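Living > Home > Laundry

Wed 2 April
By the Rumura home desk

The owner of Velidden, a two-person folding service, charges 59 dollars a visit and says a bed is the only surface you need. I had my doubts. I own a table.

"A table is too high for most people," she told me. "You end up holding your arms out." Her method for anything big, black and knitted is to spread it wide across the bedspread, smooth it, and only then bring in the sides.

And the phone? Most of us put it down on the covers and forget it. "Leave it there if you want," she said. "Just keep it off the knit."

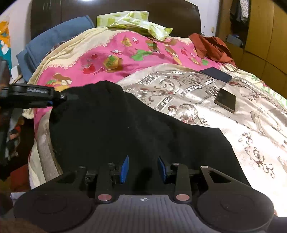
Does it save any time?

She claims about 200 regular clients, and that they get their evenings back. I asked how she knew. "They tell me," she said, which didn't settle much. She hasn't timed anyone.

She did concede one point: a patterned bedspread under dark clothes makes lint easy to miss. "I'd check it at the window," she said.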